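**Household batteries: the Skeltdale drop-off is open again**

The battery collection point at the Skeltdale library is back in its old spot, just inside the side entrance. It takes household batteries from residents during normal library hours, and there is no charge.
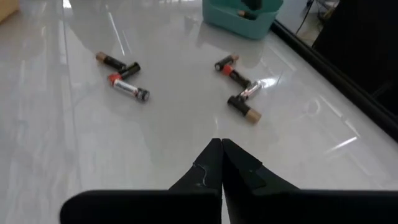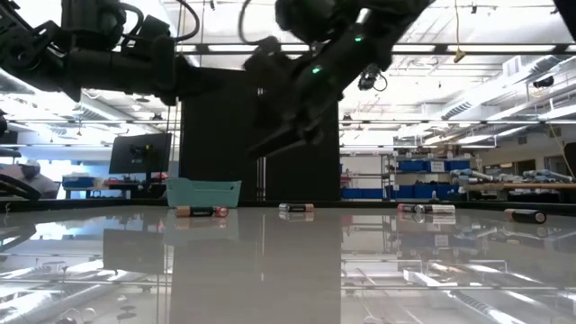
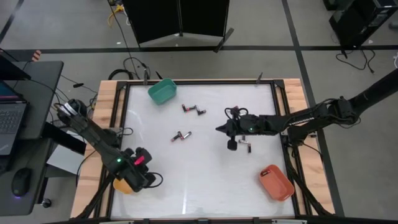
## What you can bring

Any of the usual sizes from flashlights, remotes, toys, and clocks. Rechargeable ones are fine too. Button cells from watches and hearing aids go in the smaller jar on the shelf next to the bin.

Please put a piece of clear tape over the ends of 9-volt, lithium, and button batteries before you drop them off. Loose ones can short against each other in the bin. A roll of tape is kept at the front desk if you forget.

Car batteries can't be left at the library. Take those to the transfer station on Kiln Road, where Cengiz Yurt will show you the right pallet. The limit there is 2 per household per visit.

If a battery is swollen or leaking, don't put it in the bin. Keep it away from anything that burns and call the town office for a time to hand it over.

## Keeping them at home

Nga Hoàng at the library suggests a cardboard box with a lid, kept somewhere cool and dry. Metal tins are a bad choice. Don't mix old and new batteries in the same device, and take them out of anything you're putting away for the season.

We collected some 4000 batteries between August and the end of the year, and the bin filled up faster than the pickup schedule allowed. Pickups are now every two weeks. If you find the bin full, please take yours home and try again later. Bags left on the floor have to be sorted by hand.

Questions can go to Zübeyde Kaplan at the town office. The next newsletter will have the dates for paint and motor oil.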